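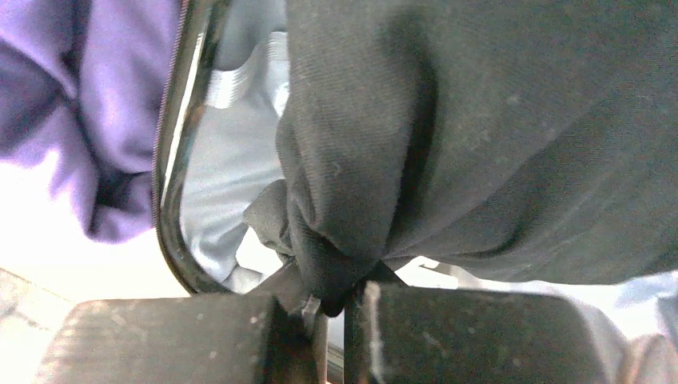 # Packing and Garment Assistant (two positions)

Gredari is hiring two people to sort, fold and pack clothes at our workroom at 506 Mercado Street. Both jobs are full time, Monday start. Pay is $3,010 a month before taxes, and there is a three-month trial period at full pay.

## What we do

Gredari packs suitcases for people who travel often or are moving for a while. A customer drops off clothes, or has them picked up, and sends a list of what goes in the bag. We check the clothes, brush and fold them, pack the suitcase and hand it back closed and tagged. When the customer gets home, we also take bags back, unpack them, sort out what needs washing and put the rest in storage.

Most of our work is ordinary clothing: pants, sweaters, shirts, jackets, pajamas, socks. We do not handle furs or wedding dresses. Twice a year we pack touring wardrobes for the Dullell dance company, and those weeks are busier than the rest.

## The job

You will work at a table for most of the day. On a normal shift you will:

- Check clothes in against the customer's list and write down anything missing, stained or torn
- Empty all pockets, and bag and label whatever you find
- Brush or roll lint off dark fabrics before folding
- Keep dark and light clothes apart until they are ready to go in the bag
- Fold to our standard sizes, or roll if the customer has asked for rolling
- Wipe suitcases inside and out, and check the zippers, latches, handles and wheels
- Pack, close, weigh and tag
- Unpack returned bags and sort the contents into wash, repair and storage
- Sweep your area and wipe down your table at the end of the shift

Dark clothes take more time than people expect. A pair of black twill pants will show every speck of lint, and a customer who opens the bag at a hotel will see it before anything else. We would like you to take the extra minute with the roller. If a garment still doesn't look right after that, put it on the rail with a note and move on to the next one. The shift lead will decide what happens to it.

You will also be on the desk for part of one day a week, taking in bags and going over lists with customers. You do not need to sell anything. You need to read the list back, ask about anything that isn't clear and get a signature.
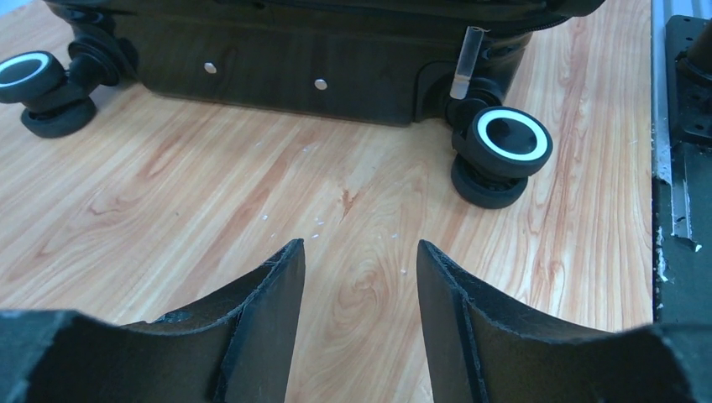 Suitcases get the same care as the clothes. Every bag is looked over when it comes in and again before it leaves, and you will fill out a short condition card both times. On a hard-shell bag, start at the wheel end. Lay the suitcase on its side on the table, like the black one here, so the spinner wheels are where you can get at them. Turn each wheel by hand, including the ones in the upper position with the white ring at the hub, and pull out any thread or hair caught in the bracket. Look at the studs on the shell and mark the card if one is loose. Small white bits on a light wood-grain tabletop are easy to miss and will stick to the next dark sweater that gets laid down, so wipe the table after each suitcase and before any clothing goes on it.

We don't repair luggage. Bags with a cracked shell or a bad wheel are tagged and set aside, and the customer is called. If the customer agrees, the bag goes out to Brarneo, the repair shop we use, and we pack once it comes back.

## What you need

- You can stand for most of a shift, with breaks
- You can lift a packed suitcase from the floor to the table. If a bag is too heavy for one person, two people lift it
- You can read and follow a written list in English
- You have neat, readable handwriting for the cards and tags
- You are at least 18
- You are comfortable handling other people's clothes, including worn ones, and keeping what you see to yourself

Experience in a laundry, dry cleaner, clothing store, hotel or theater wardrobe is helpful but not required. We teach our own folding sizes in the first week, and people who have folded for years in stores usually have to change a few habits.

You do not need to sew. If you can replace a button or fix a hem, tell us when you apply, and we will pay extra for the hours you spend on mending.

## Hours

The workroom opens at 7:30 a.m. One position is the early shift and the other is the late shift, which ends at 7 p.m. Please say which one you want, or say that you can do either. Weekend work is limited to the Dullell weeks. It is scheduled a month ahead and paid as overtime.

Friday is our heaviest day for pickups. We ask that you avoid booking Fridays off in July if you can.

## What we offer

- Paid vacation and sick days from the first month
- Health insurance after the trial period
- Aprons and cotton gloves, laundered by us
- A cushioned mat at every table
- Your own suitcase packed free before a trip, if you want someone else to do it

The workroom is on the ground floor, with a step-free entrance from the parking lot. There is a lunchroom with a fridge and microwave. Street parking is free on the side streets, and the bus stops across from the front door.

Please don't wear perfume or strong aftershave to work, as it gets into the clothes. We also ask for short or smooth nails and no bracelets or large rings at the table. Snagged knits are the most common damage we pay for.

## How to apply

Send us a short letter or come by the desk and fill out the form. We don't need a photo or a formal résumé. Tell us:

- Your name and how to reach you
- Which shift you want
- Any work you have done with clothes, laundry or luggage, paid or not
- When you could start

If we think the job may suit you, we will invite you in for a paid trial of two hours. You will check in one customer-style list, fold a mixed pile of clothes and pack them in a suitcase. We look at whether the list matches the bag and whether the clothes are clean and flat. Speed is not scored at the trial.

Applications go to Gredari, Packing Room, 506 Mercado Street. The desk is open for forms during all workroom hours except the lunch break, noon to 12:30. We will answer everyone who applies, and both positions stay open until they are filled.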